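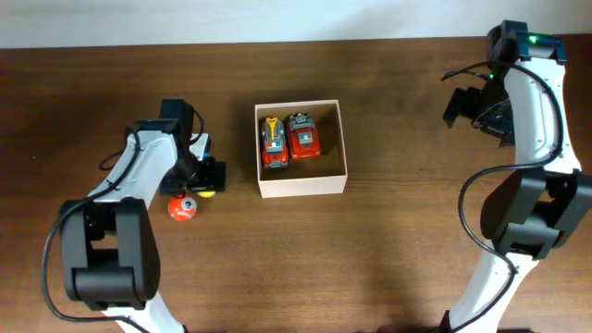 Wanted: people to argue with us about tabletop robots

Grestow is putting together a working group to write a plain-language code of practice for small two-armed robot stations, the kind that sit on a table and put things in boxes. We need 6 people from outside the company. Previous experience of standards work is welcome and will be treated with sympathy.

Why bother with a code? The rules for big industrial cells are long and mostly sensible, and they assume a fence. Our arms don't have a fence. They have a table, an operator with a coffee, and a sticky note that says "don't reach in." The sticky note has served us well but we feel the field can do better.

What you would be working on

The current draft is called Prevutix and runs to 85 clauses. Eleven months of polite email went into it and it shows. Clause 12 tells the operator to stop both arms before touching anything in the shared workspace. Clause 31 says one arm may keep moving if the operator is "attentive." Somebody has to pick one, and define attentive while they're at it.

Other items waiting for you:

- Cable routing. How much slack is enough, how much will catch on a joint, and who checks at the start of a shift.
- Indicator lights. We would like a green light to mean the same thing on every station. At present it depends on who you ask.
- Loose and rolling objects. Balls are cheap, popular with everyone who sets tasks, and end up on the floor. The draft says to "retrieve promptly," which is how people end up reaching under a gripper.
- Handover between operators, including what gets written down. "Fine, bit twitchy" is not a log entry.
- What counts as a finished task. Two toy trucks in a box sounds simple until you have sat through the meeting.

Who we're looking for

Operators, technicians, safety people, teachers who run robot labs, and anyone who has had to explain a near miss in writing. You need at least 600 hours around working arms, in any role. You do not need a degree. You do need to be able to read a sentence containing the word "shall" and ask whether a tired person could follow it at the end of a shift.

We have enough people who like diagrams.

The commitment

We meet on Wednesday evenings at 6, by video, for 4 months starting in February. There are two in-person days at the Zestura test room, where you can try the draft rules on real stations and find out which ones get in the way. Travel and lunch are covered. The fee is modest and paid on time.

Comments on the draft are published with your name unless you ask otherwise.

How to apply

Send us one page. Tell us about a rule you've worked under that was wrong, what people did instead, and how you would rewrite it. No cover letter, please. Put "Yusof" in the subject line, that being the name of the inbox, and attach the page as plain text or PDF.

We reply to everyone, including people who write two pages, though more slowly.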